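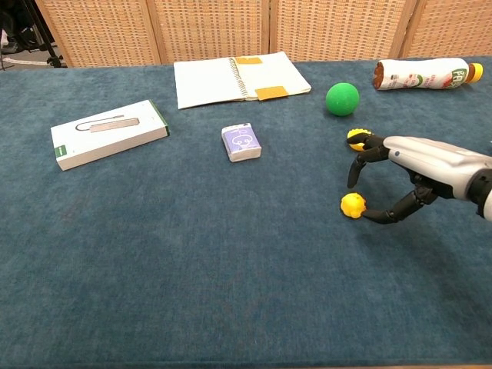 *Desk clutter on blue fabric, including a box showing a USB hub, an open notebook and a green ball. Free for media use with credit to Vevell.*

**FOR RELEASE MONDAY, 5 A.M.**

# Vevell opens a lending counter for the things on your desk you never use

BESTVILLE — Vevell, the home organizing shop on the ground floor of the old Bosila building, will open a lending counter this January for the small, useful, mostly idle objects that collect on desks, in junk drawers and at the bottom of knapsacks.

The Desk Drawer, as the counter will be known, starts with a catalogue of 1,010 items, all of them donated by Bestville households during a fall clear-out. Members may borrow up to five things at a time and keep them for three weeks. There are no late fees for the first season, a policy Vevell expects to regret.

Donations came in by the bag, the bin and, on one occasion, the entire drawer. Staff sorted everything by hand at long tables and learned a good deal about the city's habits. Bestville owns more adapters than it has things to adapt. It buys notebooks with great optimism and writes in the first four pages. It has never thrown out a box that closes nicely.

"We asked people for the things they were keeping just in case," the shop said in a statement. "We now have everybody's just in case, and it fills a wall."

**What can be borrowed**

The catalogue is divided into four sections. Plugs and Cables covers hubs, chargers, extension cords and a large family of connectors that the shop is still naming. Paper takes in binders, hole punches, label makers and a guillotine trimmer that requires a short orientation and a signature. Games holds card decks, dice, travel sets and one jigsaw puzzle described in the catalogue as "nearly." The fourth section is called Other and is expected to be the most popular.

Electrical items have been tested and tagged. Items that failed were sent for recycling, along with a quantity of pens. Sticky notes, tape and batteries are considered consumables and will not be lent, following a trial in which they did not come back.

Soft balls are available for squeezing, tossing or thinking, and may be reserved ahead of exam season. Members are asked not to lend them onward to dogs.

**Tidying nights**

The counter will also run a weekly tidying night, at which members bring the contents of one drawer, tip it out on a cloth-covered table and decide what stays. The cloth is there to stop things rolling and to spare everyone the noise. Anything a member gives up can go straight into the catalogue, and anything a member changes their mind about can be borrowed back under the usual terms.

Sessions last 90 minutes. Experience from the fall suggests that the first hour goes to reading old notes aloud and the remainder to finding the lid for something. Vevell will supply tea, bins and a pencil for marking boxes whose contents no longer match the picture on the front. That last problem accounted for a surprising share of the sorting, and members are encouraged to open a package before they vouch for it.

Shelving and fittings for the counter were built by Vieira, the joinery shop two doors down, out of reclaimed maple. The returns chute was made to take anything up to the size of a shoebox. Vieira has asked that it be mentioned that the chute is not for coffee cups.

**Membership**

Membership is $18 a year for an individual and $30 for a household, with no charge for anyone under 16 who comes with an adult. Vevell has room for 800 members in the first season. Those who donated to the clear-out will have first pick, including of their own belongings.

Members can sign up at the counter or through the Vevell website. Borrowing may be done in person only, on the grounds that half the items are easier to point at than to describe.

Further donations will be accepted once the opening rush has passed. The shop is looking for working desk lamps, good scissors and a stapler that takes the staples it already has in very large numbers. It is not looking for mouse pads.

**About Vevell**

Vevell sells storage, shelving and household organizing services from its shop in Bestville. It also repairs drawers, including the ones that only open if you lift them a bit to the left.

**Media inquiries**

Reporters and photographers are welcome to tour the counter before opening. Please contact the Vevell front desk to arrange a time. Visitors who wish to bring something for the Other section should say so when they book.

— 30 —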